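Steam hole in glass lid – leave open or plug it?
Posted Friday by Obed Abugri

My small saucepan has a glass lid with a steel rim and one vent hole. Rice comes out dry at the bottom. Would plugging the vent hold the water in? 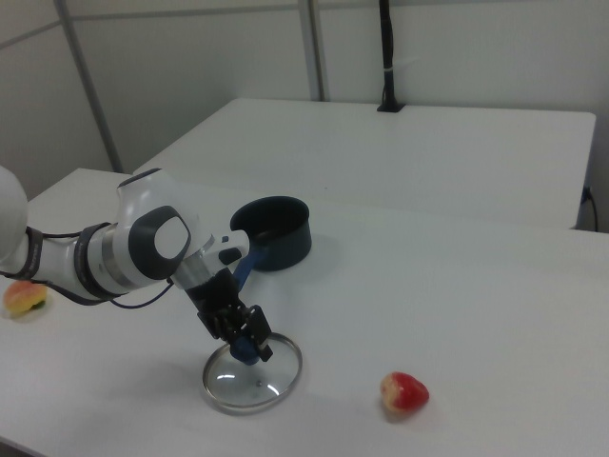
Glass lid with vent hole, dark blue saucepan behind it.

The burner is on low from the moment the water boils.

Evangelia Zervas
Leave it open. The hole releases pressure that would otherwise lift the rim and spit starch on the stove. Loss through it at a low simmer is small. Weigh the pan before and after. Mine went from 700 g to 568 g with the lid on – most of that left at the rim, where the seat was uneven. Check that the lid sits flat.

Leonidas Kalogeropoulos
just add more water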